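How to Log Casting and Screen Time for a TV Series

Kamran Alipour
Wednesday, December 14, 2022

This page explains how to build a cast log for a scripted series: a table that records which performers appear, how long they are on screen, and what their characters do in the story. It assumes a spreadsheet program and legal access to the episodes. The working example is Skumine, a hospital drama set in the town of Clurkbridge, but the method applies to any hour-long show.

Choose the sample

Do not start with the pilot. Pilots are often shot months before the rest of the season and the cast may change. Start with episode two and take every second episode until the season ends. For a season of 20 episodes, this gives a manageable set. If the show has a double-length finale, log it as two episodes and mark the split in the notes column.

Write down the sample before watching anything. Changing it later to include a favorite episode will skew the result.

Set up the table

Use one row per character per scene. The columns are episode, scene number, character, performer, start time, end time, spoken lines, job or role, and notes. Freeze the header row. Format both time columns as hours, minutes and seconds, or the subtraction will fail in most programs.

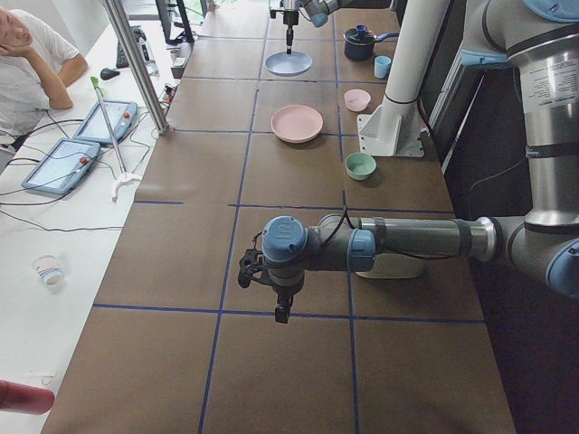
Work surface marked off with blue tape.

A scene begins when the place or the time changes. A cut between two ends of a phone call is one scene. A hallway walk that continues into an operating room without a break in time is also one scene, even though the set changes. Write this rule at the top of the sheet. Most disagreements between two loggers come from scene breaks.

Decide what counts as an appearance

Three levels are enough:

Lead: the character is named in the opening credits.
Support: the character has a name and speaks.
Background: the character has no name, or does not speak.

Enter the level in the notes column at first, then move it to its own column once the first episode is finished. Background performers are the hardest to record. Hospital shows use the same extras for many episodes, and an extra may become a named nurse in the next season. Log the level that applies in the scene being watched. Do not go back and raise it.

Record performer background with care

Use only what the performer has said in public, in an interview or on an official page. Enter the source in its own column. If there is no source, enter "not stated." Do not guess from a surname, an accent or a face. A character's background and a performer's background are separate facts and need separate columns. In Skumine, the surgeon's family history is given in dialogue in episode 4, and the role was recast later. The character entry stayed the same and the performer entry did not.
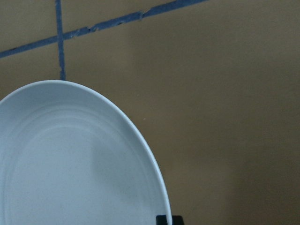 Hala Younis wrote in to say that the "not stated" rows should be kept in the totals and shown as their own bar. She had dropped them in her log of Kutell, and the remaining shares looked far larger than they were. She also asked whether dubbed voices need a separate row. They do, if the dub is the version being logged.

Count the time

Subtract start time from end time for each row, then total by character. The result is scene time, meaning the length of the scenes a character is in. Face time, the period a character can be seen, takes much longer to log and is rarely worth it for a full season. State which of the two is being used in every chart title.

For an 11-scene test run, log the same episode twice on different days and compare the totals. If a character's total differs by more than about 20 seconds, check the scene breaks first and the typing second.

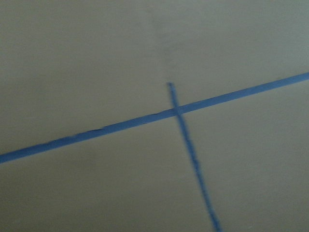 Cross-tabulating is the last step. Put the level (lead, support, background) down the side and the role type (doctor, nurse, patient, family, other) along the top. Each character then falls where a row meets a column, and belongs to that cell only. A character who changes role type in mid-season, such as a patient who returns as a nurse, gets a second entry with the episode number added to the name.

Save a copy of the raw log before sorting. Sorting one column without the others cannot always be undone after the file is closed.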